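Hurwood Residences: Resident's Manual
Section 2. Kitchen Worktop and Doors
Revised 5/17/26

2.1 Before using the worktop appliances

1. Read the maker's leaflet for each appliance. Copies are kept in the Pluron folder in the hall cupboard.
2. Switch off at the wall and remove the plug before moving any appliance.
3. Allow the toaster and the toaster oven to cool fully before wiping them.
4. Empty the crumb tray once a week. Do not shake crumbs into the sink.

CAUTION: Do not run two heating appliances from the same extension lead.

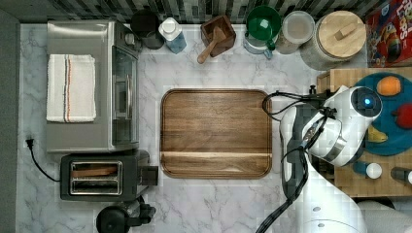

Residents are asked to keep the middle of the worktop free for preparing food. Appliances should stand together at one side and dry goods along the back, beneath the tiles. The wooden tray may stay in the centre between meals, with nothing left on it, and is to be lifted by both ends when moved. Wooden spoons belong in the square box. Tea towels, including any folded on top of the toaster oven, must be taken off before the oven is switched on.

2.2 Cleaning the worktop

1. Lift the tray and the containers. Do not slide them.
2. Wipe the surface with a soft cloth, warm water and a little washing-up liquid.
3. Rinse the cloth, wipe again and dry with a clean towel.
4. Wash the tray by hand. Do not soak it or place it in a dishwasher.

Note: Vinegar, lemon juice and descaling products mark marble. Wipe up spills at once. Marks that remain should be reported on form 717.

2.3 Door handles

1. Dust lever handles with a dry cloth.
2. Remove finger marks with a cloth dampened in plain water, then dry.
3. Do not use metal polish, wire wool or bleach on a bronze finish.
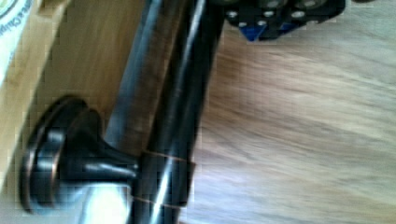

4. If a lever feels loose, stop using the door lock and report the fault on form 938. Residents should not tighten the fixings themselves.

Note: Some change of colour on bronze fittings is normal wear and will not be charged for.

2.4 Replacement parts

Handles and worktop items are ordered through Sustar under list number 739. Orders from residents of the Sales wing are handled by the same office. The parts list is reissued each January.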